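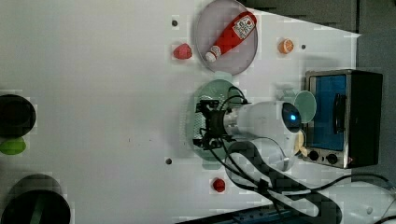
Brolside Spielküchen-Set mit Tischofen

Das Set von Brolside enthält Geschirr, Spiellebensmittel und einen kleinen Tischofen für Rollenspiele am Tisch. Es eignet sich für Kinder ab 3 Jahren und wird in Kitas, Wartebereichen und zu Hause eingesetzt. Eine eigene Spielküche ist nicht nötig, ein heller Tisch mit freier Fläche reicht aus.

Geschirr
Runde Teller in Pastelltönen, dazu Becher in hellem Blaugrün. Die Teller haben einen flachen Rand und lassen sich stapeln. Reinigung mit lauwarmem Wasser und etwas Spülmittel, nicht in der Spülmaschine.
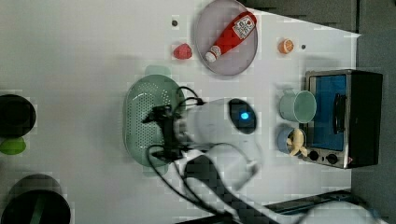
Sieb
Ovales Sieb in Mintgrün mit durchgehend gelochtem Boden. Es ist groß genug für Erdbeere und Orangenscheibe zusammen und kann auch im Sandkasten benutzt werden - danach bitte ausspülen, sonst setzen sich die Löcher zu.

Spiellebensmittel
Erdbeere, Orangenscheibe und weitere Teile. Die rote Ketchupflasche mit weißem Verschluss ist fast so lang wie ein Teller breit ist. Sie ist leer und lässt sich nicht befüllen.

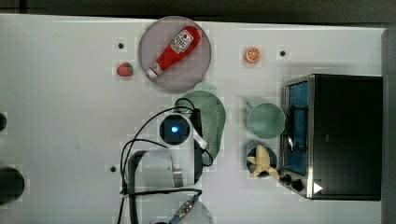

Ofen
Gehäuse in Schwarz und Silber, Glastür mit Griff, zwei runde Drehknöpfe. Der Ofen wird ohne Netzkabel geliefert und heizt nicht. Stellen Sie ihn so auf, dass die Tür zur Tischmitte zeigt, dann kommen Kinder von beiden Seiten heran.

Lieferung und Ersatzteile
Versand im Karton, Gewicht etwa 4000 g. Lieferzeit ab Lager 3 Werktage. Teller, Sieb und Lebensmittel sind einzeln nachbestellbar. Einrichtungen erhalten ab 20 Sets einen Staffelpreis - Anfragen bitte schriftlich an Yoshinori Kikuchi, Vertrieb Brimance.

Artikelnummer: 670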